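Preguntas frecuentes: conservas en lata
Banco de Alimentos Salinas

¿Qué latas se admiten?
Se admiten latas metálicas cerradas, con etiqueta o fecha legible y un contenido máximo de 300 gramos.

¿Cómo deben agruparse?
Las latas se colocan de pie sobre la mesa, juntas y con la tapa hacia arriba.

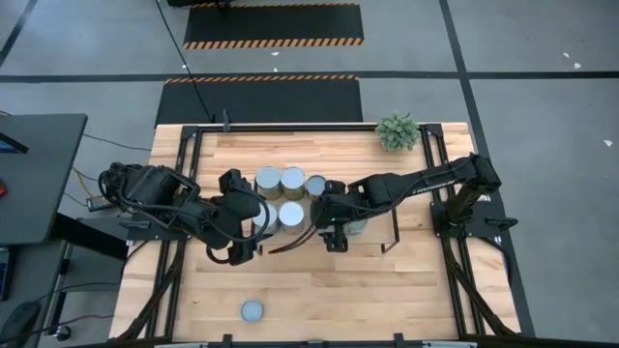 Las de distinta altura pueden compartir grupo. En caja se apilan hasta 3 niveles.

¿Se aceptan latas abolladas?
No, si el golpe afecta al cierre.

¿Dónde se entregan?
En el almacén Nurkari, puerta 55.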